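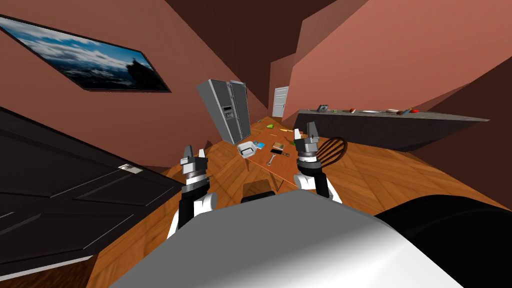

So I finally started composting, two years after I told everyone I would! My neighbor Stavros gave me his old bin in August and it sat by the fence for weeks before I got around to using it (sorry, Stavros).

I put in coffee grounds, carrot tops, eggshells, all that stuff, plus torn-up cardboard whenever it gets soggy. I was so sure it would stink. Mine smells like dirt, mostly, except for the week I dumped in a whole bag of slimy lettuce and forgot the cardboard. Oof.

We used to take out three bags of trash a week and now we're down to two. I've also started freezing bread heels for croutons, and my kids eat them straight off the baking sheet before they ever see a salad.

Next up I want to try worms. My husband has asked me to keep them outside.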